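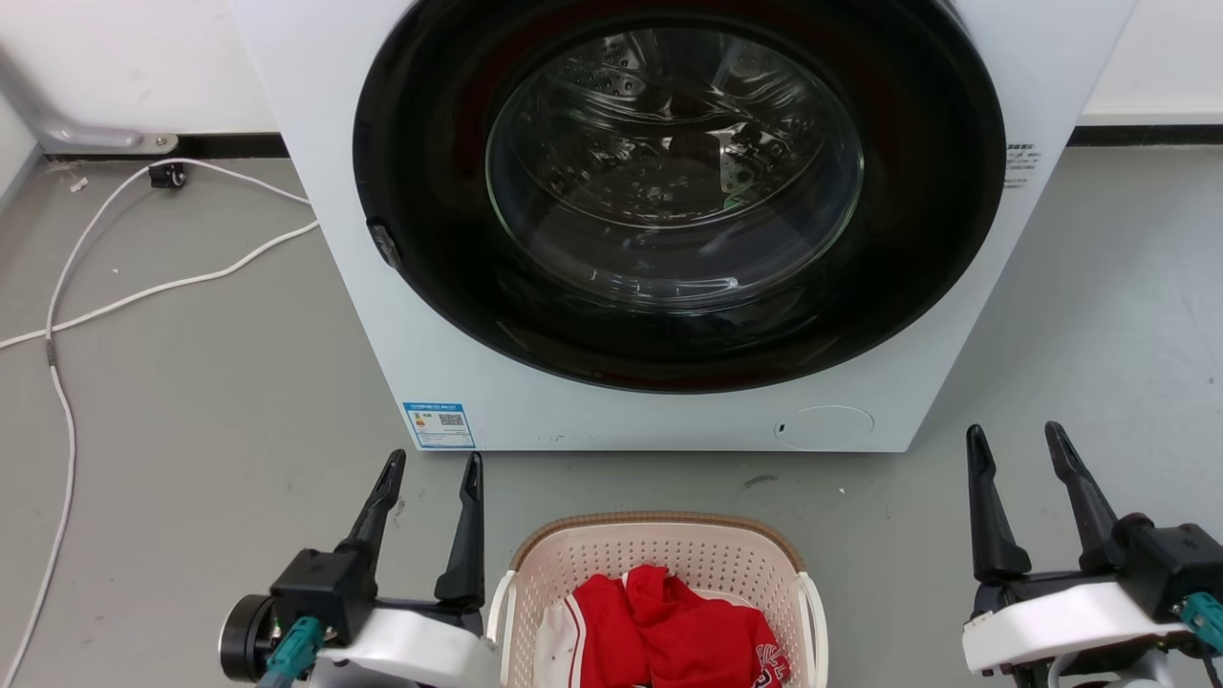 2 min read

Learning from demonstration, session 4: what the operator knows and the log doesn't

These notes go with the laundry task. Read them before your first turn on the leader arms.

The usual pitch goes like this. A person drives the robot through a chore, we record joint positions and camera views, and a network learns to copy the person. Do it often enough and the robot does the chore. I have taught this course long enough to be tired of the phrase "often enough". Last year's group recorded 63 demonstrations of loading a washer and reported a success rate that looked fine until Magdolna Bárány asked what had changed between trials. Very little had. Same clothes, same spot for the basket, same operator for most of it.

So, some things to look at before you trust a dataset, yours or anyone else's.

The start state. With the basket on the floor between the grippers and the door straight ahead, the robot has a very friendly setup. A red garment against a beige basket is easy to find. Ask what happens with a beige towel. Ask what happens with the basket pushed against the wall, or on the side where the cable loops over the floor. If the answer is "we didn't try it", write that in your report.

The door. A latch at the left edge of a round door is a small target for two stiff fingers. People steering by remote control tend to poke at it, miss, back off and poke again. All of that goes in the log, and the policy will learn the missing along with the hitting. Kálmán Halász trims these parts out. I'm not convinced he should – a robot that has never seen a recovery has no idea how to make one.

The glass. Reflections curve across it, and the drum behind it is shiny steel full of little holes. You will be tempted to say the robot "sees" whether the drum is empty. Check. Cover that camera view and run the policy again. If the score doesn't move, it wasn't looking.

The operator. You feel very little through the leader arms, and the robot records even less of what you were thinking. When you slow down near the door you have a reason. The log only has the slowing down.

Reading: the Barreto handout on copying errors, first 8 pages. The Gokska report claims 2,810 demonstrations and is worth a look mainly for its appendix, where the failures are.

For next session: record one load by remote control and one by moving the arms by hand, then write a page on which you would rather learn from. Note every reset you made between runs, including the ones that seem too small to mention.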